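Modules > Construction Play and Early Structures > Handout 6

November
By the module team, Stillthorpe

Studded baseplates and chunky blocks

A baseplate fixes the grid. Every block placed on it can sit only at whole-stud intervals, so errors of position are either zero or at least one stud. Set the plate on a flat surface and sort the blocks beside it before building starts. Tall blocks are best kept upright, short ones in front.

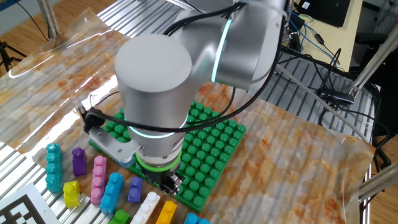 One reader of last year's handout objected that sorting by height is wasted effort with young children, who choose by colour whatever the tutor lays out. The point is fair for free play. For the timed task in section 2, height still governs.

Terms used below:
Stud — the raised round peg.
Course — one layer of blocks at equal height.
Bond — the overlap between courses.

A column without bond fails at its lowest joint first. In the Odoi exercise, build to 7 courses, then repeat with each joint overlapped. Record the height at failure in mm; stop at 300.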